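Maintaining the PC Service Cell: Fixture Plate, Gripper and Wrist Camera
Veronika Kocsis and Jaruwan Intarasuk
Project report, Drurnness Automation Lab
Submitted 08/10/2019

1. Background

The service cell was handed to us by the previous project group at the start of the term. Its job is to take the processor out of a desktop computer and put it in a pocket on a printed plate next to the case, and to do the same in reverse. When we got it, the cell stopped often, and the log listed 1591 cycles with no note of any maintenance. Our supervisor asked us to bring the cell back into a state where another group could use it, and to write down what has to be looked after and how.

We did not change the motion program except for the taught points. All work was on the mechanical setup, the cables and the camera calibration.

2. Parts of the cell

The computer lies on its side on the slatted aluminum table with its panel off. The gray fixture plate stands to the left of it. We call the plate Yensuk, after the name of the folder the print files were stored in, and the name stuck. The control program is Zarkano, written by an earlier group. Spare fingers and screws are kept in the drawer marked Festetti.

One camera looks at the whole table and one sits at the wrist. The wrist camera is used for the final approach, so any play in its mount shows up directly as a miss at the socket.

Fixed views of the table and wrist views at the plate and the motherboard:
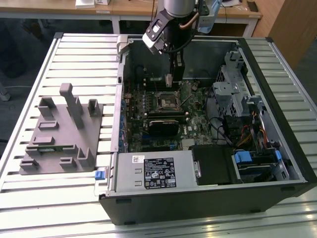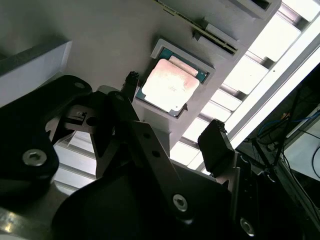
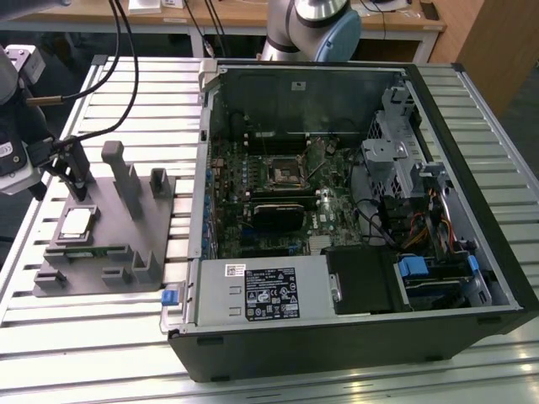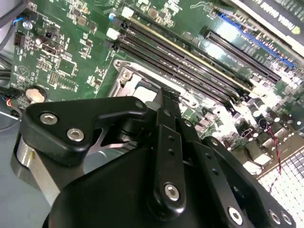

3. Work carried out

3.1 Fingers

We took both fingers off and cleaned the tips with alcohol and a soft brush. The screws on one finger link had worked loose. They were put back with a small amount of thread lock and tightened by hand with the short hex key – the long one makes it too easy to strip the heads. After that we closed the gripper on a strip of paper and pulled. If the paper slides on one side only, the fingers are not parallel and have to be set again.

3.2 Fixture plate

The old plate had warped, and the processor rocked in its pocket. We printed a new one with the same layout and sanded the underside flat. Printing took 7 hours. The first print lifted at a corner and was thrown out. The plate must be pushed up against its stop before the clamps are tightened, otherwise every taught point is off by the same amount.

3.3 Cables

The wrist cables were pulling on the camera connector when the arm turned toward the back of the table. We gave them more slack and moved one tie farther up the arm. Run the arm through its full range at low speed after any change here, with a hand on the stop button.

3.4 Camera calibration

Calibration was repeated after the fingers and the plate were done. Glare was the main problem. With the lights at full brightness the edge of the processor was not found reliably, so exposure was set lower and saved as a new profile in Zarkano. The old profile is still there and should not be used.

4. Results

After the work we ran the cell for an afternoon. It stopped 2 times, both at the pickup from the plate. Reteaching the pickup height fixed this. We did not have time for a longer run, so we cannot say how long the settings will hold.

5. Open points

The thread lock should be checked in December. The camera mount still has a little play that we could feel but not measure with the tools in the lab. A second plate should be printed as a spare, and the print settings are in the Yensuk folder with our notes.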